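Liltside Robotics Club
Second progress report to the Pichler Fund
Jul 20, 2023
Prepared by Regula Hollenstein, club lead

Summary

The club is on schedule in the sense that the schedule has been revised. In April we told you the students would have an arm clearing a table by summer. The students then read the arm's manual, and we now have a more modest plan: record people doing the task by hand with the grippers, train on that, and let the arm have its turn in the fall.

Work since the last report

The target for this period was 300 usable recordings. We have 561 recordings, of which 260 are usable. The rest include a long run in which the left and right grippers were labeled the wrong way around, and an afternoon of very good bottle handling with the recorder switched off, which we have not counted at all. The mislabeled ones can probably be rescued. Two students have written a script for it and are arguing over whose version is faster.

Naming files turned out to be the hardest part of the spring. The group settled on a system called Mastiris, after a vote I was not invited to. It works, and I have stopped asking what it stands for.

Money

We have spent $775 of the equipment line, most of it on cables and replacement finger screws. The screws are small and our floor is large. No change to the total is requested. We would like to move what is left under "travel" to "storage," as we did not go anywhere and have filled the disks.

Problems

Pick-up from the middle of the table is fine. Placing is less fine. Students tend to let go early, and the model learns from this with great enthusiasm. We have asked everyone to slow down and to finish each recording with the gripper fully open and clear of the object.

The Dirkia regional showcase has moved its entry deadline forward. We intend to enter with whatever works by then, and have left the title of our entry vague.

Next period

Reach the original 300, fix the labels, run the first trained model on the arm. I will send the results whether or not they are flattering.

Bottle work at the paper-covered table

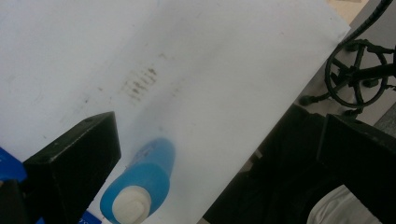
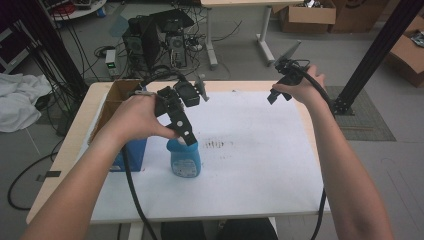 The blue bottle with the white cap, lying down in the first picture and upright in the second.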